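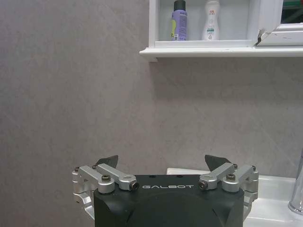

The smallest room gets the hardest use

There is a moment every morning, usually with a toothbrush in one hand, when a person looks at the bathroom cabinet and thinks that something really ought to be done about it. I have had that moment most days since we moved to Grukbridge, and this May I finally meant it.

Our old cabinet was a deep thing with solid doors, and it swallowed everything. Out of it came sunscreen from vacations I could barely remember, three half-used tubes of the same hand cream, and a hotel sewing kit I was oddly pleased to see again. I spread the whole lot on a towel in the hallway and felt a little ashamed, and then I made coffee and felt better.

What I have come around to, after a lot of looking in other people's bathrooms (I do ask first), is the white mirror cabinet with a few open shelves to one side. A couple of toiletry bottles, something tall standing at the edge, a little tub for the bits and pieces – that is plenty to have on show.

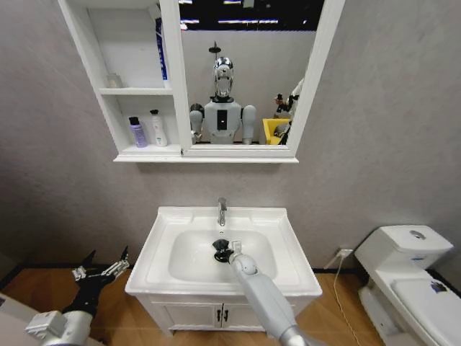 The open part keeps you truthful, I find. A bottle you can see is a bottle you either use up or get tired of looking at, and both of those are good for the shelf. I keep the face wash low down where a wet hand can reach it, and the things I only want on Sundays go higher up.

The basin below deserves some thought too. I like a plain white rectangle set into a vanity with doors, and a faucet with a single lever, which you can nudge with your wrist when your fingers are soapy. Spare rolls and the cleaning spray live behind the doors, along with the hair dryer that never did find a proper home.

I gave myself a budget of $200 and spent more than I care to say on a soap dish from Pundis – a lovely heavy one, pale green. It sits by the faucet now, and the sewing kit is back in the cabinet.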